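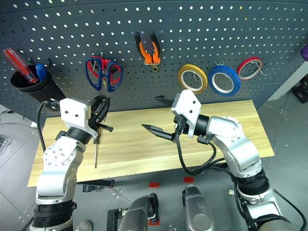

The wall-mounted tool board has become a fixture of the small workshop, and its return to favor owes much to the way people now work. Space is limited, several people often share one bench, and a tool that goes into a drawer may not be seen again for weeks. A well-planned board keeps scissors, pliers and tape directly behind the work surface, where each can be taken down and put back with one hand. Screwdrivers do well in a cup fixed to the board, handles upward, and a hook left free leaves room for whatever the next job requires.

Frans Dijkstra has planned workshops for the design firm Quansah since the company opened its second studio. He estimates that he has laid out some 60 boards in that time, for repair rooms, school departments and private garages. His method begins on the floor. The client's tools are spread on a sheet of brown paper the size of the board and moved until the arrangement feels natural, and only then is a hook bought.

"People want to start with the biggest tool," Dijkstra said. "I ask them to start with the one they used this morning."

Tools in daily use belong between elbow and eye level, close to the dominant hand. Tape is best hung from single hooks, one roll to each, so that the colors can be told apart from across the room. Blades and points should face down. Anything heavy goes low and near a fixing point, as the perforated sheet will flex if weight is placed at the center of a wide span.

The choice of color is a matter of some debate. White boards brighten a basement but show every mark. Darker finishes are more forgiving, and bright handles stand out well against them. At the Jondulel community workshop, which reopened in July after a long renovation, members chose a dark gray for the main room and kept the older white panels for the paint store. The workshop now serves 943 members and holds more than 3,000 hand tools, most of them donated.

The bench deserves equal attention. Many members at Jondulel place a loose wooden board on the table and clamp it down from the front edge. The board takes the cuts, glue and drill holes, and can be turned over or replaced when it is worn. Pale wood is preferred for fine work, where a dropped screw must be found quickly.

Costs remain modest. Dumisico, a regional supplier, sells a starter set of 40 hooks and holders, and Dasau offers panels cut to order – a useful service for alcoves and sloping ceilings. Dijkstra advises against filling a new board at once. He returns to each client after three months, and in most cases at least a few hooks have moved.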